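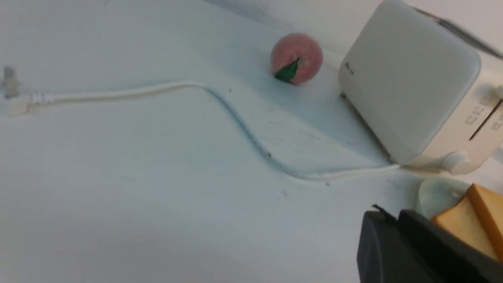
# Bread! Where it comes from and why it does what it does

by Hiwot Habte, for the Zitanent kids' pages, October

Bread is old. Really old. People were baking flat bread on hot stones thousands of years before anyone wrote anything down. No ovens, no sliced loaves in bags. Just crushed grain, water, fire.

The recipe hasn't changed all that much. Flour, water, a pinch of salt, and yeast if you want it to puff up.

## First, the flour

Wheat is a grass. Tall, yellow when it's ripe, with a bunch of seeds at the top of each stem. Those seeds are the part we eat. Grind them up — flour.

Each seed has three parts:

- **bran** — the brown outside coat
- **germ** — the tiny bit that would grow into a new plant
- **endosperm** — the big starchy middle, food for the baby plant

White flour is just the middle. Whole wheat flour is all three, so it's darker and tastes a bit nutty. It goes off faster too, on account of the oil in the germ. Keep it somewhere cool.

## Then the stretchy stuff

Mix flour and water and squish it for a while. At first it's a mess. Sticky, lumpy, all over your fingers. Keep going and it turns smooth and you can pull it like a fat rubber band.

The stretch comes from **gluten**. Flour has proteins in it, and when they get wet they grab onto each other and make long tangly strings. Squishing the dough (the baker's word is *kneading*) lines the strings up and makes a net. Hold that thought, the net matters in a minute.

Some people get sick from gluten. They eat bread made from rice or corn or other things, and the bakers have to find a diffrent way to hold it together.

## Yeast: tiny, alive, hungry

Yeast looks like beige dust. It's alive! Each grain in the packet is loads of teeny living things stuck together, asleep. They're a kind of fungus, so they're related to mushrooms.

Give them warm water and they wake up. Give them flour and they eat the sugars in it. As they eat they let out a gas called carbon dioxide — same stuff that makes soda fizzy.

The gas tries to escape. It can't, at least not fast, the gluten net is in the way. So it gets stuck in bubbles and the bubbles push the dough up and up.

Too cold and yeast gets sleepy. Too hot and it dies, and then you have a brick.
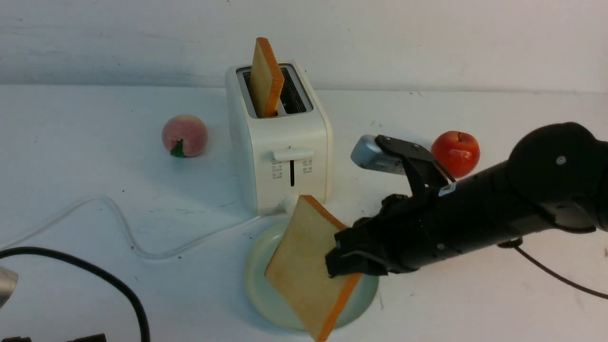 **Why does bread have holes in it?**

The holes are where the gas bubbles were. When the dough bakes, it sets firm around the bubbles and the spaces stay there.

Big bubbles, big holes. Sandwich bread has little ones so the jelly doesn't fall through.

## At the bakery

I went to see the Kassa bakery, up the hill in Jirketti. You have to go early. The bakers start at 5 in the morning and by then the first dough has already been sitting all night, getting tasty. Slow dough has more flavor, they said, and they let me sniff the tub. Smells sour. A bit like yogurt.

They baked 34 loaves while I was there. One got dropped. The baker cuts a slash across the top of each one right before it goes in, so the loaf can open up there and not burst out the side. Then in it goes and for the first few minutes it grows really fast, because hot gas takes up more room than cool gas. Bakers call it *oven spring*.

They also make a round flat bread there called netora, with seeds on. No yeast in that one. I ate too much of it.

## Why is the crust brown?

The inside of a loaf stays damp while it bakes, and damp things don't get much hotter than boiling water. So the inside stays pale.

The outside dries out. Once it's dry it can get way hotter, and when it reaches nearly 300 degrees Fahrenheit the sugars and proteins start joining up into new stuff. Brown stuff, with new smells and new tastes. The same thing happens to cookies and grilled onions.

Toast is this all over again. You dry out the face of a slice, then you brown it. Leave it too long and it goes past brown to black, and that's carbon, and it tastes bitter.

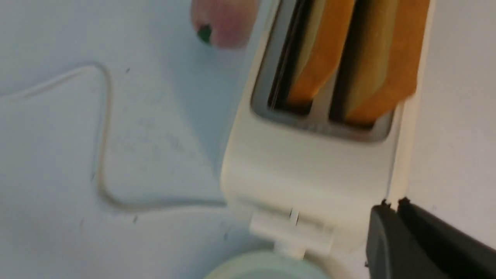 *Two slots, two slices.*

## Going stale

You'd think stale bread is just dried out bread. Partly. But wrap a loaf up tight and it still goes hard after a few days.

Here's what happens. Flour is mostly **starch**. In the oven the starch soaks up water and goes soft and floppy. As the bread cools and sits, the starch slowly packs itself back into stiff little crystals. Stiff starch, stiff bread.

Heat loosens it up again. So yesterday's roll is nice again after a few minutes in a warm oven.

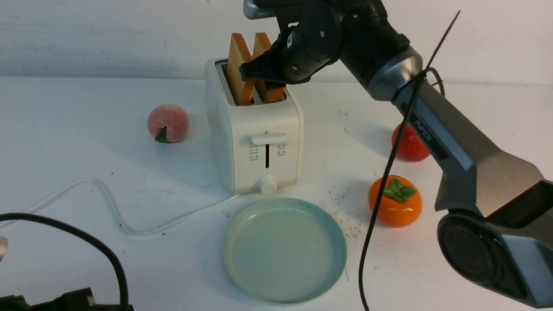
The fridge makes it worse, by the way. Starch stiffens faster in the cold. The freezer is fine though, everything in there is too frozen to move much.

Mold is a different problem. If you see fuzzy green or white spots, throw the whole loaf out, even the slices that look ok. Mold has threads too thin to see and they go a long way in.

## Words to keep

**Knead** — squish and fold dough

**Proof** — leave dough somewhere warm to rise

**Crumb** — the soft inside of a loaf, all of it, and also teh bits on your plate

**Crust** — the outside. Eat it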